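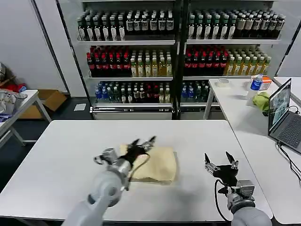 Photo: Aurelio Bustamante, Cevolach shared workshop

Handout: Two Arms, One Cloth

Welcome back, everybody! Before you touch the Juvard build again, please bring both arms up at 40 percent speed — I know it feels terribly slow, but we're all still learning how cloth likes to slide around.

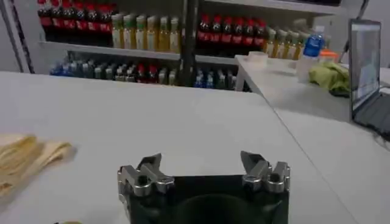
Wrist view, with the two fingers apart.

Check your finger bolts at the start of every session, and leave the cables enough slack to follow the wrist as it turns. 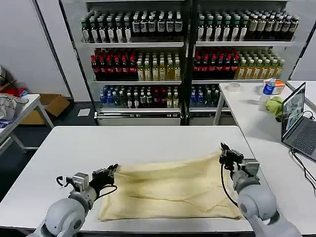 Grippers at the upper corners of the cloth.

For next time, try 13 corner grasps with each arm and write down every one, even the sorry ones (my own notebook from January is full of those).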